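Moretti Mobile Partition Panel, White
Room Division and Furnishings
Supplied by Kamirbridge Institutional Furnishings

Overview

The Moretti mobile partition panel is a full-height divider for schools, clinics, libraries and shared offices. It allows a large room to be separated into smaller working areas without construction work and without fixing anything to the floor, wall or ceiling. Panels may be used singly, to screen a desk or a doorway, or joined in a run of up to 18 units.

The product is stocked in white at the Kamirbridge warehouse. Other finishes are available to order and are subject to a longer delivery period.

Construction

Each panel consists of a flat white face on both sides, held in a slim metal frame. The frame is finished in light gray. Metal feet are fitted at the lower corners and carry small casters, so that one adult can move a panel across a level floor. Locking casters are supplied as standard on two of the four positions. Buyers who require locks on all four should state this on the order form.

The panel faces are smooth and may be wiped with a damp cloth and mild soap. Abrasive pads and solvent cleaners will dull the surface and are not covered by the warranty.

Placement

Panels may stand parallel to an existing wall, at a right angle to it, or at a slant. A slanted position is often preferred at the edge of a seating area, where it gives some privacy and leaves a wider opening on one side. The feet project beyond the face of the panel, and this projection must be allowed for when furniture is placed close by. Where the room has a baseboard, the foot should be kept clear of it so that the caster can turn freely.
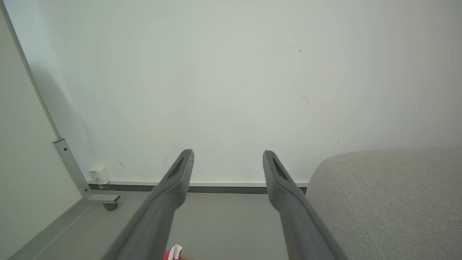

Floor Requirements

The standard caster is intended for hard, level floors, including vinyl, sealed concrete and tile. For carpeted rooms the larger Hitano caster should be ordered in its place. It fits the same bracket and requires no change to the frame. Panels should not be parked on ramps or across raised thresholds.

Joining Panels

Neighboring panels are joined with the Malik edge clip, sold in packs of 30. Two clips are required for each joint. The clips are pressed on by hand and can be removed and used again. A run of four or more panels should include at least one change of angle for stability.

Care and Inspection

Casters should be checked every 200 hours of use or at the start of each term, whichever comes first. Hair and thread should be removed from the axles. Loose foot brackets are to be tightened with the hex key provided. Replacement feet, casters and clips may be ordered separately.

Ordering

Orders are accepted from institutions and registered businesses. Delivery is free of charge on orders above $3,000. Smaller orders are charged by distance. Panels are shipped upright with the feet detached, and fitting instructions are packed with each unit.

Page last revised 22 September 2020.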